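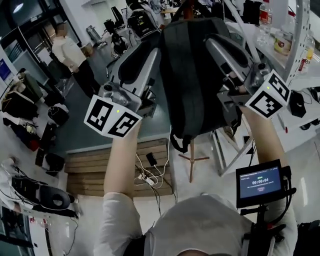
Friday, bag packing, second round with the Pladari daypack. Today I wanted to know if the shape of the bag holds when it is lifted by its sides and not by the top handle. With the black backpack held from left and right, the shoulder strap hangs down in a loop over the floor, and I think this loop is our main trouble in the packing test. It can catch on anything low, for example the tripod or the cables on the planks. Aroha proposes to tie the strap with a short tape before each lift. I would prefer to shorten it fully and leave it free, as a real owner would do.

Load for the afternoon: 3 books and the Galix bottle, then the jacket on top. Otakar weighs everything again, his list says 626 g for the bottle and mine says over 700.

To do: move the power strip away from the planks. Ask Heather if the Sethi bag has the same strap length. Zip was stiff at the left corner, must check.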